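Hand-held gripper demos: how much does the start position matter?

Posted in Robotics and Automation > Learning from demonstration
Tags: imitation learning, wrist camera, data collection

Sigita Navickas

I'm trying to repeat the result from the Watholm write-up on our own table. They recorded 500 demonstrations of a pick and place task with a hand-held gripper, trained one policy on the lot, and reported that it still worked when the tray was put somewhere new. I have 90 demonstrations so far, all on a white tabletop, with a clear plastic tray and an upright wooden block as the objects.

My policy does well if I begin with the gripper close to the block. If I begin further back it drifts to one side and closes on nothing. It has done this on every run from the far side of the table, and the training loss looks fine.

The camera is on the gripper, so both fingers are always in shot, and at the start most of what it sees is bare table between them. The tray is up in the left part of the view with the block next to its handle.

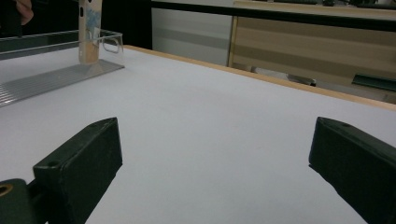 What I have tried already

Training for twice as long made no difference. Cropping the image tighter made it worse. I also tried leaving out the first 2 seconds of each recording, and after that it would not move towards the tray at all from a distance.

What I would like to know is whether I need a lot more demonstrations, or whether the ones I have are the wrong sort. The write-up says the start positions were "varied" and gives no more detail than that. I can record for one more afternoon before the table goes back to another group, so I would rather not spend it on the wrong thing.

3 replies

Maarja Kazlauskienė

The wrong sort, I think, though more would help too.

Look at where your demonstrations start. If you pick up the gripper from the same place each time, you will have lots of recordings of the last part of the reach and hardly any variety in the first part. The policy has then learned one path. When it is a little off that path it has no example of getting back on, and the error grows.

I had the same trouble last December with a cup and a rack. What I did:

Put 8 bits of tape round the edge of the table and start from each in turn. Change the height as well, by at least a hand's width.

On every third or fourth demonstration, go slightly wrong on purpose, then correct it and finish the task. Keep the correction in the recording.

Move the tray between demonstrations. Small moves are enough, but turn it as well as sliding it.

Don't throw away the first 2 seconds. Those are the frames you are short of.

The clear tray is a separate problem. From a distance a lot of what the camera gets from clear plastic is reflections on the rims, and those change when you change the angle. The block is much easier to see. You may find the policy is steering by the block and taking no notice of the tray. Test it by moving one and leaving the other where it is. If the gripper goes to where the block is every time, you have your answer.

I would record the new set, train on old and new together, and then train once on the new set alone to compare. In my case the new set alone was nearly as good as both, with far fewer recordings in it.

Hunt

just get more data. 90 is nothing

Trumix

Agree with Maarja about the starts. Two things to add.

Check your timing. If the camera images and the gripper positions are out of step by even a few frames, you get a sideways drift that looks a lot like yours, and it is worse on long reaches because you move faster in them. Film yourself tapping a finger of the gripper on the table, then see if the tap falls on the same frame in both. We lost a month at Flurthorpe to this.

The other thing is how you score it. "Closes on nothing" covers several different failures. Write down for each run whether it went left, right, short or too far, and where it started from. If the misses all go the same way whatever the start, suspect timing or calibration. If they change with the start, it is the demonstrations.

Sigita Navickas

Thank you both. I did the block and tray test this morning with the old policy. Moving the tray alone changed nothing, and it went straight for the block. Moving the block alone took the gripper with it. I have put the tape down and will do the tap check before I record anything else.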